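1/ We moved our allotment society's seed orders from Zudau to Wustard in November. A few people asked how it went, so a short thread.

2/ Cost first. Last year's order came to 695 pounds. The same list at Wustard was 86 pounds less, with postage included.

3/ Delivery was slower. The broad beans came in a week, the onion sets took nearly four. If you want sets in early, order before you think you need to. 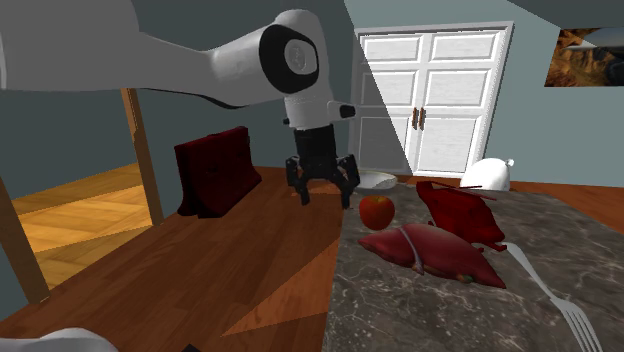 4/ Germination. Carrots and beetroot were fine. Parsnips were poor, but mine are poor most years whoever sells them.

5/ Packet sizes are smaller than Zudau's. Check the seed count on lettuce. Theirs says 1000, the old ones said 2000. It still lasts me two seasons.

6/ They don't do seed potatoes, so we still get those from Prirkex. Collection only, bring your own sacks.

7/ Next order closes 27 March 2023. Plot number on the form please.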